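Noteston evening talk — my notes, September 6, 2018

Slow down! I always gallop through the opening.

Say hello, thank Abla Najjar for the invite and the lift from the station. Then straight in: how many of you slept badly last night? Wait for hands.

My own story. Awake at 2 every morning from December on, cross with everyone, drinking coffee at teatime like a fool (pause, they usually laugh). Kaede told me to get up at the same time each day and leave the rest alone. Took me 5 weeks to listen — and it did help, mostly.

Next bit is bedding. Keep it short, last time I went on about togs for ages. Thinner cover, cooler room, window open a crack.

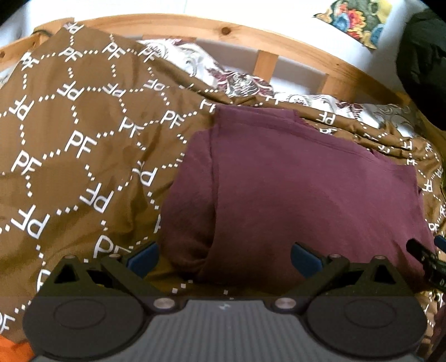

Slide: brown duvet cover, white "PF" pattern

Ask who changes their duvet for summer. Then on to Zeeshan's question about naps, and leave time for the raffle.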